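Section 5. Setting up the Jollico reception desk after an earthquake or flood

Read this section before the truck is unloaded. The Jollico kit is sold as a complete registration point for displaced families, ready in one morning. Treat that claim with care. The kit gives you a desk, a radio, a battery pack and a stack of forms. It does not give you safe ground or people who know the district.

5.1 Choosing the site

1. Get the local engineer's written clearance for the building or lot. A verbal "looks fine" from a town official is not clearance.
2. Walk the route from the road to the desk yourself. The Turnow site map marks access roads as open until someone reports them closed, and after a quake few people are filing reports.
3. Keep the desk clear of any wall taller than the tent. Aftershocks bring down walls that stood through the first one.

CAUTION: Stop work and clear the site after any aftershock strong enough to feel. Do not go back in until the site has been checked again.

5.2 Power and radio

1. Charge the battery pack fully before you leave the warehouse. The label promises 21 hours of use. Plan on half of that, and less in the cold.
2. Connect the Dervishi radio first and the laptop second.
3. Make a test call to the district office. A green light on the radio means it has power and nothing more.

Note: If the laptop will not sync, switch to paper forms at once. The supplier's advice is to restart and wait. People in line have waited enough.

5.3 Registering families

1. Use one form per household. Write names as the family spells them.
2. Ask about missing relatives last, and away from the line.
3. Hand out the numbered card only after the form is signed.
4. Send the count to the district office at noon and again at closing.

The kit holds 300 forms. The planning sheet says one kit can serve 1,220 people, a figure that assumes large households and no spoiled forms - ask for a second pack anyway.

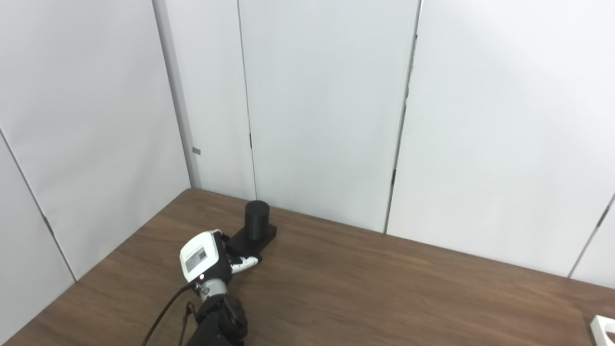 Privacy is the part of the set-up most often skipped when the line gets long. Families may be giving medical details or the name of someone who died, and a canvas flap will not keep that from the next person waiting. Indoors, white panels hinged together along their seams, with a plain wood-grain table in front, will block the view. They will do much less for sound, whatever the Urkus catalog says about "quiet rooms," so leave a wide gap between the table and the line.

5.4 Closing for the night

1. Lock completed forms in the steel case. Do not leave them in the truck.
2. Switch off the laptop, then the radio.
3. Post the next day's opening time where it can be read from the road.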